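Anddale Household Survey: Enumerator Guide
Section 4. Setting up and closing a household record
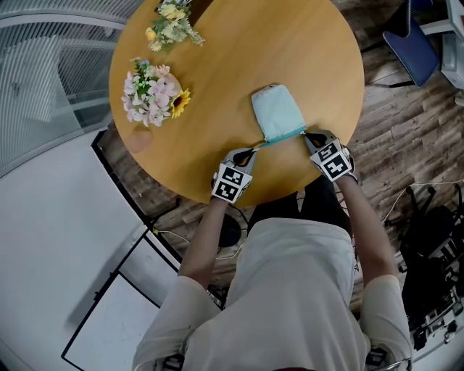
Complete this section for every address on your list, including those where no one answers. The Gastside list has 178 addresses. Work through it in the order printed.

1. Sign in to Urkuveo with your enumerator number and choose "New household".

2. Enter the address reference from the list. Do not type the street name, as the program fills it in.

3. Enter each usual resident in turn, oldest first. Give age in completed years. For a baby under one, enter 0 and fill in the month of birth.

Note: A person who was away in December but normally lives at the address is still a usual resident.

4. Ask whether anyone in the household has died in the past year. If so, open Form 2 and record age and sex only.

Caution: Do not ask for a cause of death. If it is offered, leave it out of the notes box.

5. Read the entries back to the householder and correct any mistakes.

6. Press "Close record". A closed record can be reopened for 60 minutes. After that, send the reference to Rafsan Miah at the Anddale office.

If there is no reply, choose "No contact" and call again on a different day. After 2 failed visits, pass the address to Cadi Howells.

Revised April 2019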